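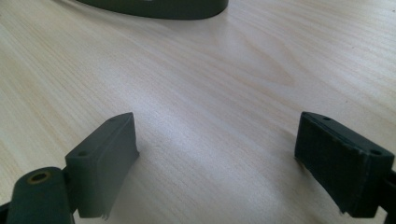 Why Does Wood Have Lines?

Look closely at a wooden table and you will see thin lines running across it. These lines are called grain. They were made while the tree was alive.

How a tree grows

A tree gets wider every year. Just under the bark is a thin layer that makes new wood. In spring the tree grows fast, and the new wood is usually pale. In summer it slows down, and the wood is often darker and harder. One pale band and one dark band together make a growth ring.

If you count 33 rings on a stump, the tree grew for 33 years. A wide ring often means a good year with plenty of rain. A narrow ring can mean a dry one.

From rings to lines

Rings look like circles on a stump. When a log is sawn the long way, the saw cuts through the rings from the side, and they show up as lines. Some boards have straight lines. Others have curves or tall arches, one inside the other.

Try it with an onion

Ask an adult to cut an onion in 2 different ways. One cut goes across the middle. The other goes from top to bottom. Draw both patterns.

Words to know

Bark: the outer covering of a tree.
Grain: the pattern of lines in wood.
Knot: a round mark where a branch once grew.

Written by Roxana Rusu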